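Coltgate filter claims to end water changes, but the figures are thin

Oct 31, 2021

Aquarium equipment maker Coltgate has put a new canister filter on sale which it says will let most keepers of planted tanks stop changing water altogether. The Edum is rated for tanks of up to 309 litres and comes with a sealed cartridge that is meant to strip out nitrate for a full year before it needs replacing.

It is a bold promise, and we have heard it before. Sealed nitrate cartridges turn up every few years, usually with a graph on the box, and usually end up in the cupboard next to the old air pumps.

The evidence so far is a single trial, run by Coltgate itself, on 5 tanks over 21 days. Nitrate fell in all of them. The company's leaflet does not say how many fish were in each tank, how much they were fed, or whether the tanks were already planted, and fast-growing stems will pull nitrate down with no help from a cartridge. Three weeks is also a short run for something sold on the strength of twelve months.

Nitrate is only part of the reason people reach for the bucket, too. Water changes put back minerals and carry off things a hobby test kit will never pick up. The leaflet has one line on hardness, advising owners to "top up as normal".

Coltgate says it has taken almost 3,000 advance orders, most of them through the Dulstead chain of pet shops. We asked for a spare cartridge to cut open and were told they are not being supplied separately until the new year. No price for them has been given, and without one there is no way of working out what the filter costs to run.

The rival Bạch canister, which makes no claims about water changes, moves a similar amount of water and takes ordinary sponge and ceramic media. Buyers who can wait should do so until somebody outside the company has run an Edum through a summer. Noise is another open question, as Coltgate calls the pump "living-room quiet" and gives no decibel figure. Anyone with a padded grey seat against a plain white wall will want to know how it sounds from there of an evening. 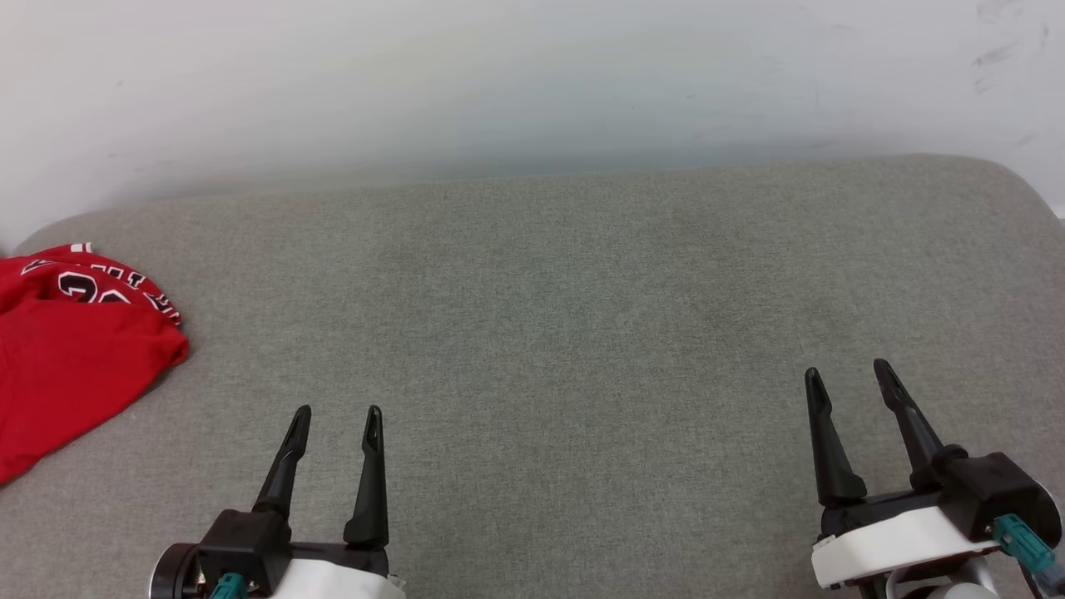
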